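Household Help > Kitchen > Glass and china

Glasses gone cloudy after moving house – limescale or ruined?

Posted 22/01/2024
Viewed 2,938 times

Desmond Greenberg

We moved to a hard water area in May and most of our drinking glasses have gone cloudy. There are 16 of them in all, a mixture of tumblers, a few wine glasses, and some old pressed glass ones that came from my aunt. In the old house the water was soft and everything came out of the dishwasher looking fine. I used the same tablets and the same programme for the first few months here and didn't think about it until the weather turned and I noticed how bad the glasses looked under the kitchen light.

What I've tried so far:

Washing by hand in hot water and washing-up liquid. No change at all.

A dishwasher cleaner, the sort in a bottle with a wax plug, run on an empty machine. The machine smells better but the glasses are the same.

Rubbing one tumbler with bicarbonate of soda on a damp cloth. It may have helped slightly near the rim. It might also have put some fine scratches in it, so I stopped.

The dishwasher is a Wumo that was here when we bought the house. It has a salt compartment, but I've never put salt in it as the tablets say they have salt built in. There is a rinse aid light which is on all the time. I took that to be a fault.

Two things I'd like to know. Is there a way to tell whether this is limescale, which I assume can be got off, or the permanent sort of damage? And is it safe to use vinegar on old glass? I don't mind much about the tumblers but I would like to keep my aunt's.

Nicanor Aguirre

Put salt in it. The all-in-one tablets are no good in a hard area, whatever it says on the box. Fill the rinse aid too, the light isn't a fault, it's empty.

For the glasses, soak in vinegar. If they don't come clean bin them.

A-yeong Byun

I'll take your first point first, as it decides what you do about the rest.

There are two kinds of cloudiness and they look much the same on a dry glass. One is a deposit of lime sitting on the surface. The other is etching, where the surface of the glass itself has been worn by hot water and detergent over a lot of washes. Lime comes off. Etching doesn't, and no product will bring the glass back.

To tell them apart, pick your worst tumbler. Put a little white vinegar on a piece of kitchen paper and press it against one patch on the outside for five minutes, then rinse and dry it properly with a clean tea towel. It has to be fully dry before you judge it, because an etched glass looks clear while it's wet and goes cloudy again when the water has gone. A lot of people get caught out by that and think they've fixed it. If the patch is clear when dry, you have lime. If it looks no different, try the patch once more with fresh vinegar, and if there's still no change it is probably etching.

Other signs of etching are a faint rainbow look when you tilt the glass, like petrol on a puddle, and cloudiness that comes in bands or rings. Lime tends to feel very slightly rough if you run a fingernail over it.

You can have both on one glass. I had a set of wine glasses where the vinegar took off most of the white and left a thin haze behind, and the haze was there for good. I still use them.

Cleaning off the lime

Use plain white vinegar, the cheap distilled kind. Brown malt vinegar works but your kitchen will smell like a chip shop. Citric acid is just as good and has hardly any smell: two tablespoons of the powder in a litre of warm water.

Line the washing-up bowl with a folded tea towel so nothing knocks against the bottom. Lay the glasses on their sides, pour the liquid over until they are covered, and leave them for half an hour. Take one out, rinse it, dry it and have a look. If it's better but not finished, put it back for another half hour. For thick white rings at the base you may need to work at it with a soft toothbrush.

Rinse well, then wash as normal. Don't mix vinegar or citric acid with anything containing bleach, and that includes some kitchen sprays.

I wouldn't use bicarbonate of soda as a scrub again. It is mild as these things go but you have no need of it, and mixing it with vinegar only makes fizz. The same goes for scouring pads and those white melamine sponges.

Your aunt's glasses

Vinegar is safe on plain clear glass and on glass that is coloured all the way through. Be careful if there is anything on the surface: gilding, painted patterns, a frosted or pearly finish. In that case try a cotton bud in one small place near the foot before doing the whole thing. Gold rims in particular can lift off, and the dishwasher may well have started on them already.

Pressed glass has all those ridges and corners where lime likes to settle, so it takes longer than a smooth tumbler. The toothbrush is useful for this. Go along the grooves and not across them. If two of them are stacked and stuck, don't twist. Stand the lower one in warm water and put cold water in the upper one, wait a few minutes, then pull gently straight up.

Once they're clean I would stop putting them through the machine altogether. Old glass was not made with dishwashers in mind, and it etches sooner than modern glass does. Warm water, a drop of washing-up liquid, rinse, dry straight away. In a hard water area the drying matters as much as the washing – every drop left to dry by itself leaves a spot.

The dishwasher

Nicanor is right about the salt and the rinse aid, although I wouldn't say the tablets are useless. The built-in salt copes with moderately hard water. Your water company's website should let you put in your postcode and will give you a hardness figure. The dishwasher manual will then tell you which softener setting goes with it. If there's no manual in the house you can usually find it online from the model number, which is often on the edge of the door.

The first time you fill the salt compartment you should top it up with water as well. Use dishwasher salt only, not table salt. Some will spill over, so run a rinse straight afterwards to clear it out of the tub.

Don't set the softener higher than it needs to be. Very soft water at a high temperature is what causes a lot of etching in the first place. It's worth bearing in mind that your glasses may have had a slow start on this in the old house, with soft water and full-strength tablets, and you are only seeing it now because the lime has drawn your eye to them.

For glasses, use the shorter, cooler programme if the machine has one. Open the door when it finishes and let the steam out.

Desmond Greenberg

Thank you both. I did the kitchen paper test on three tumblers. Two came up clear where the vinegar had been, and one stayed as it was even after a second go, so I suppose that one's etched. Salt and rinse aid are now in. The light has gone off, so that was me and not the machine. Our hardness figure puts us at the second highest setting. I'll do the aunt's glasses by hand at the weekend with citric acid. They have no gold on them that I can see.

Shahram Mohammadi

Most of this is covered above so I'll only add a few things from having lived with very hard water for a long time.

Coloured glass hides it. I have small amber cups that I use for tea, and for years I'd have said they were fine and it was only the clear glasses that suffered. Then I did one in citric acid and left the other, and the untreated one looked dull beside it. So if any of your aunt's are tinted, do them with the rest even if they look all right.

You can use the citric acid solution more than once. I keep mine in a labelled jar under the sink and use it on the kettle afterwards.

Keep a separate tea towel for glasses and don't use fabric conditioner when you wash it. The conditioner leaves a film, and you can end up thinking the lime has come back when it's only smears. Linen is better than cotton for this but an old cotton one that has been washed many times will do.

Look at the glasses in daylight when you check them, next to a window if you can, and put two side by side. A ceiling light shows up every mark and you will go on cleaning glasses that are already clean. I do mine in pairs on the worktop.

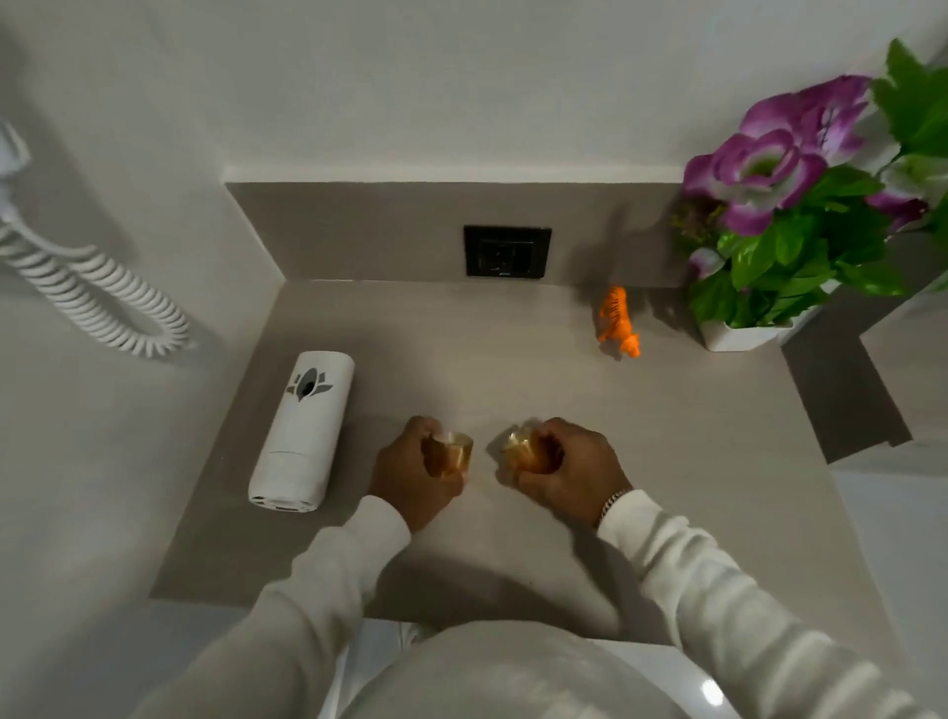
After that it's only a matter of keeping up with it. I give the ones we use every day a soak every couple of months, and the ones at the back of the cupboard get done when we have people coming. Top up the salt when the light comes on and don't leave it for a week, as I have done more than once.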